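Bench walk-through, room 2 – my notes next to the list

Checked by: Rahel Imhof
With me: Beat Wyss (for the first half, then he had a phone call)
Month: July

Same list as last time, and I've put my comments straight after each line so you don't have to flip pages. Beat says I write too much. Beat can skip to the end!

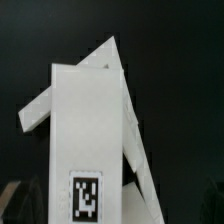
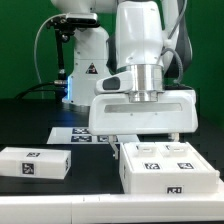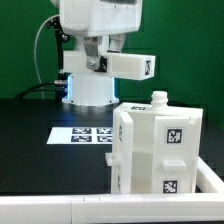
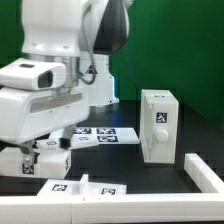 1. Bench tops wiped, no grit or tape residue – OK. I ran my hand over the lot and came away clean, so thank you, whoever did it.

2. Cables clear of the walkway – OK, but I'd like a cover strip by the door. I caught my heel there on the way in (my own fault, I was reading).

3. Printed markers flat, no lifting corners – OK. Press them down again if you see one curl, and please don't use the Vidar glue, it goes yellow.

4. Knobs and handles tight – one was a bit wobbly. Pirmin had a screwdriver on him, so that's fixed already.

5. Boxes and blocks free of cracks and sharp edges – OK. I found 2 with rough corners in the spares drawer and put them on Brigitta's desk with a note.

6. Emergency stop within reach and tested – OK, pressed and reset twice.

7. Extinguisher tag in date – OK. It's number 159, the one that used to hang in the hall.

8. First aid kit complete – NOT OK. No small bandages again – could Ferdinand order more? A big pack this time, please.

Open: items 2 and 8. I'll look in again before lunch once the strip is down.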